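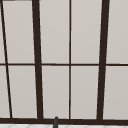 4.3 Comprobación de la cámara simulada antes de la primera tarea

Este apartado se dirige a los equipos inscritos en la modalidad de cocina del Club de Robótica Prurdale. Se da por supuesto que el entorno Plerkis está instalado conforme al apartado 4.1 y que el equipo dispone de su clave de acceso. La comprobación debe repetirse cada vez que se cambie de escenario.

1. Inicie el simulador y cargue el escenario 143 desde el menú «Cocinas». Espere a que el indicador de carga desaparezca.

2. Abra el panel «Cámaras» y seleccione la vista frontal. Con la orientación inicial, la ventana de la cocina ocupa casi toda la imagen, y del grifo asoma únicamente la punta por la parte inferior.

3. Verifique que los cristales se muestran en un gris claro uniforme y que los perfiles de la ventana son de color marrón oscuro. El escenario no incluye paisaje exterior; la ausencia de cielo o de reflejos no constituye un error.

4. Compruebe que el travesaño horizontal cruza la imagen de lado a lado, algo por encima del centro. Si aparece inclinado, restablezca el giro de la cámara a cero y vuelva a cargar la vista.

Nota: los perfiles verticales gruesos situados a ambos lados del perfil central se ven ligeramente inclinados, más próximos entre sí en la parte inferior. No intente corregirlos modificando la lente.

5. Baje la cámara con el control «Inclinación», en incrementos pequeños, hasta que el fregadero y la encimera queden dentro de la vista. Guarde la posición con el nombre del equipo.

6. Ejecute la rutina de prueba. El simulador realizará 1000 pasos sin mover el brazo y generará un registro en la carpeta de la sesión.

7. Abra el registro y localice la línea de cierre. Si la rutina se interrumpe antes de completarse, anote el último paso alcanzado y consulte el apartado 4.5.

Precaución: no modifique la posición de la cámara mientras la rutina esté en curso. El registro quedaría asociado a dos vistas distintas y el jurado no podría admitirlo.

Precaución: la posición guardada por un equipo sobrescribe cualquier otra que lleve el mismo nombre – también las de cursos anteriores. Antes de guardar, revise la lista de posiciones existentes.

4.4 Entrega del registro

1. Comprima la carpeta de la sesión sin cambiar los nombres de los archivos. El tamaño habitual es de alrededor de 373 MB.

2. Suba el archivo al espacio Tuncer del club, en la carpeta correspondiente a su equipo, antes de las 18:00 del miércoles.

3. Comunique la entrega a Tiina Partanen, responsable de la modalidad. Las incidencias de instalación se dirigen a Emiliano Ochoa, en el aula 846.

Nota: los equipos que utilicen los ordenadores del centro deberán cerrar la sesión de Plerkis al terminar. Las licencias son compartidas y una sesión abierta impide el acceso al turno siguiente.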